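How to Set Dye So Your Reds Stop Bleeding

Posted by Hae-won Ha
May 12, 2018

Quick one today, got a bag of stuff to finish before dinner. Lots of you asking about red. Red is the worst. Red will get into your towels, your white socks, the kid's gym shirt. So, how to find out if it bleeds, and what to do.

What you need

A bucket or a big pot you don't cook in
White vinegar
Mild detergent, no bleach, no softener
Old white cotton rag
Dye fixative (I use Flerex, the liquid one, whatever your shop carries is fine)
Rubber gloves
Kitchen scale if you have one

Step 1. Test it

Wet a corner of the fabric. Press it hard between two layers of the white rag, 15 minutes, something heavy on top. Rag still white? Probably fine, go straight to step 4. Pink rag? Keep reading.

Do this on the wrong side of the cloth if its a finished garment. And test every color if it's a print, not just the dark one.

Step 2. Rinse, cold

Cold water only. Swish, dump, refill. Keep going until the water looks clear, or close to it. Cheap bandana cotton can take forever. My friend Young-sook Shim did a set of napkins she bought at the Ravstead market and was still dumping pink water after lunch. She put on a movie.

Don't wring. You get hard creases, and creases fade in lines.
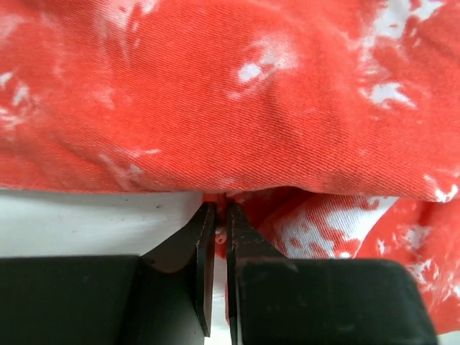 Reading time: 3 min

Twill and other heavy weaves need more time than thin stuff. Dye sits down in the ribs. Open the folds up with your hands while you rinse, don't just leave a wad in the bucket, the inside of a fold hardly gets any water moving through it.

Step 3. Fixative

Weigh the fabric dry. For 400 grams I use a full bucket of warm water, warm like a bath, plus whatever the bottle says for that weight. Read the bottle. They're all different.

Fixative in first, stir, THEN fabric. Pour it straight on the cloth and you can get uneven spots, ask me how I know.

Stir every few minutes. Gloves on. Leave it as long as the label says and then rinse cold again.

About vinegar: people swear by it for cotton. I've tried it plenty and it does nothing much for cotton. Wool and silk, different dyes, there it can help. I keep it on the list for the wool people.

Step 4. First wash

Alone. By itself. Cold, short cycle, 40 minutes or less. Throw the white rag in with it as a check. If teh rag comes out clean you can wash with other darks next time.

Still pink? Do step 3 one more time. After that I give up and hand wash it forever.

Drying

Flat or on a line, in the shade. Sun eats red. Turn garments inside out. Don't leave it damp in a pile on top of anything pale, that's how I lost a pillowcase in January.

If it already bled on something

Do not put the stained thing in the dryer. Keep it wet. Soak in cold water with oxygen bleach (check the care tag), overnight if you have to, then wash again. Works most of the time on white cotton. Not so much on nylon.

Next post is indigo, a whole other mess. Questions in the comments, I get to them when I can.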